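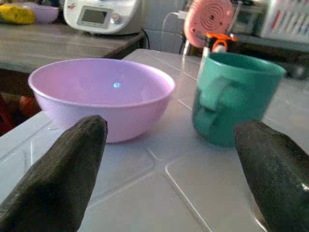 Bowl and mug on the white tile, white kitchen appliance on the table at the back.

Can a machine do the kitchen yet? (long post, sorry)
Posted in: Home Automation > Chores and Cleaning

grurkar_dad
February 18, 2026

Hello all, long-time reader and only a sometimes poster, so be gentle with me. My wife and I have been going back and forth on this question all winter, and I figured the people here would have better opinions than either of us (she says that's a low bar).

We have a dishwasher, a robot vacuum and one of those cookers that will chop, stir and weigh your onions for you. And I still spend what feels like my whole evening in the kitchen! What I do in there is mostly moving things. The bowl goes from the counter to the table, the mug goes back to its hook, the spatula gets rinsed and put somewhere I'll never find it again. No appliance I own touches any of that.

So my question is a plain one. Forget the glossy launch videos. If you had a pair of robot arms in an ordinary kitchen, with ordinary stuff lying all over the place, how much of the tidying up would you trust them with this year? I'm leaning toward "more than people think." A plastic bowl can be dropped, a plastic mug can be dropped, and if it takes the thing five minutes to put one away, well, I'm asleep anyway.

mokberg_mary

Oh, I love this question, and I'm going to disagree with you right away, with affection. I ran a school kitchen for a good many years and I've trained more helpers than I could name. Picking things up was never the hard part to teach. The hard part was knowing what's finished. Is that cloth there because somebody is about to use it, or because somebody forgot it? Are those eggs for tonight? Is the food in the little glass bowl a leftover, or is it measured out for the next step? A new helper asks you. I'd want a machine that asks too, and then I'd be standing there answering it all evening, and I might as well have done the wiping myself.

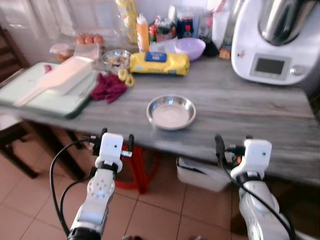 And a working table is the worst case of all. Things lean on each other, packages sit in front of bottles, and there's always something soft and shapeless in the middle of it. I had a teenager one May who cleared a table so well that we spent 60 minutes looking for the yeast. He was a lovely boy and a very hard worker – he just didn't know what any of it was for.

Zhiqiang Shao

I'm closer to the original poster on this, though Mary's yeast story made me laugh out loud at work.

I do maintenance at Skestum, where we pack small parts for other companies, and we have arms on two of our lines. They're wonderful at it as long as the parts arrive the same way up. When we switched from a stiff tray to a bag on one product, the reject pile went up so fast that we put two people back on the station for a month. Bags sag, and bags have corners that aren't where they were a second ago.

But a bowl is not a bag. Bowls, plates and mugs are stiff, they're near enough the same size from one house to the next, and they don't mind being set down a little crooked. If I were choosing chores for a machine, I'd start with dishes and leave cloths and packages for years from now. Flat things on a flat surface would worry me more than the bowl would. Try getting a spoon off a counter while wearing oven mitts and you'll see what I mean.

grurkar_dad

Zhiqiang, I went and tried it with the oven mitts. You are right. I ended up sliding the spoon to the edge and catching it with my other hand, and my wife walked in halfway through and went straight back out again.

Mary, I hear you about knowing what's finished. Could you get around it by making one spot the "done" spot, though? Anything on the side table is fair game, anything on the big table is hands off. We sort of do that with the kids already. (It works on one of them.)

feng_fixes_it

Grumpy reply incoming, please forgive me. I've repaired appliances for a living for a long time, and my worry has nothing to do with grabbing a plate. It's what you do on the 400th plate, when a cable has been flexed that many times right next to a sink. I've seen dishwashers come back to the shop over a seal that cost less than my lunch. Water, grease, flour and joints are a bad family to bring together.
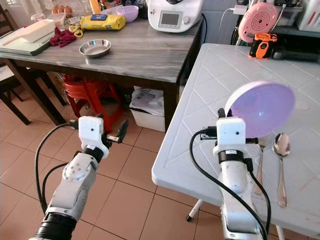 Plates are the item I'd want to watch, by the way. There are only so many ways to hold one, and by the rim is the sensible way if it's going into a rack. A plastic one is forgiving. My mother's good china is another matter, and I would not let a machine near it until it had done 100 of the cheap ones with me sitting in the room, coffee in hand.

So my answer for this year is a careful yes for plastic dishes, dry, with somebody home. No for anything wet or anything sharp. Scissors left lying around are a thing I think about a lot.

mokberg_mary

Feng, that isn't grumpy at all, that's the voice of experience! And I'll give grurkar_dad his side table. A "done" spot is exactly how we ran the dish window at school, and even the yeast boy got good at that. I still say that once you've carried everything over to the done spot, you've done half of the chore with your own two hands, but half is half.

Zeeshan Memon

Joining from the other end of this. My father is 92, lives with us, and has bad hands. Everyone here is measuring the machine against an able person who would be faster, and of course it loses. He isn't racing anybody. If he could sit at the table and have a cup and a plate brought within reach, slowly, with a few tries, that would be a different day for him. He wouldn't mind being asked which cup, either. Mary, I think he'd rather enjoy being asked – he likes giving instructions.

Where I do side with Feng is on trust. I'd want it to stop the moment he puts his arm in the way, every single time, and I haven't read anything yet that would let me leave the two of them alone in a room.

Zhiqiang Shao

Zeeshan, that's a good point and I hadn't looked at it that way. On our lines everything is fenced off, so people and arms never share the space while it's running. In a kitchen you can't do that. I'd ask any seller what happens when it bumps something, and I'd ask to see it happen with my own arm before I paid a cent.

grurkar_dad

This has been a lot more useful than arguing over the sink, thank you all. I'm going to try the side table for a couple of weeks with just us humans and see whether anybody sticks to it. Zeeshan, please tell your father hello from a stranger. If anyone has a good way of getting a flat spoon off a smooth counter one-handed, I'd still like to hear it.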